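Warkholm Backdrop Cloth, teal
Item 710, sold by Nullunmont

The Warkholm is a background cloth for small product photography, for portrait corners and for stage tables. We have carried it in the shop for nine years, and teal is still the colour that most customers order first. The cloth is matt on both sides. You can hang it, lay it over a table, or let it fall from the wall and run forward in one soft curve.

Many customers ask why the colour looks different on their screen from the colour on the sample card. Teal sits between blue and green, and a camera must decide which one it likes more. Under a warm lamp the cloth goes towards green, under window light it goes towards blue. If you need an exact match for a catalogue, please order the sample card and photograph it with your own lamps before you order the big piece.
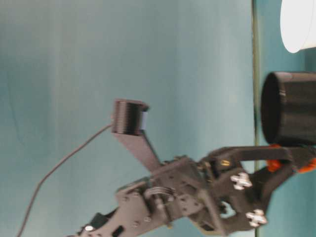 The cloth is woven by Guvov and dyed in one batch each April. When the batch is finished, we can't promise that the next one has exactly the same tone. If you join two pieces side by side, buy both at the same time and write this in the comment field of the order. Hedvig Haugland in our warehouse will then cut them from the same roll.

Sizes
Small: for table work, with a sewn edge on all four sides
Medium: with a tunnel at the top for a pole
Large: with a tunnel at the top and a second tunnel at the bottom for a weight
By the metre: edges not sewn, cannot be returned

The pole is not included. Any pole up to 19 mm thick goes through the tunnel without force. The Zhong pole fits too, but you have to take off its plastic end caps first.

Hanging and light
Leave the cloth hanging for 2 hours before you work, so that the fold lines from the parcel can go down. A steam iron helps, from the back side and with low heat. Soft vertical waves will stay if the cloth is not stretched. Some photographers like them - others use clamps on the left and right and pull until they are gone. 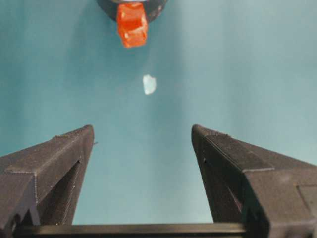
For an even tone, put two lamps at the same height and the same distance, one on each side. With one lamp only, the middle or one corner will become paler than the rest. Keep the subject well in front of the cloth, otherwise a little of the teal comes back onto white cups and shiny metal.

Care
Brush it dry first. Wash cold, alone, without softener. Do not use a tumble dryer. Roll it on a tube for storage, do not fold it. Make-up stains come out with plain soap if you do it the same day.

What customers wrote
"I use it for my ceramics. The grey glaze looks very good on it, the green glaze not so much." Roswitha Tiedemann
"The tunnel is a bit tight when the pole is dirty. Otherwise happy with it." Phong Huỳnh
"Ordered medium, should have taken large. Exchange was easy." Muchen Qiu

Questions about sizes and cutting go to Hanyu Zeng, by the contact form. Orders placed before noon leave the warehouse on the same working day, except cloth by the metre, where we need one day more.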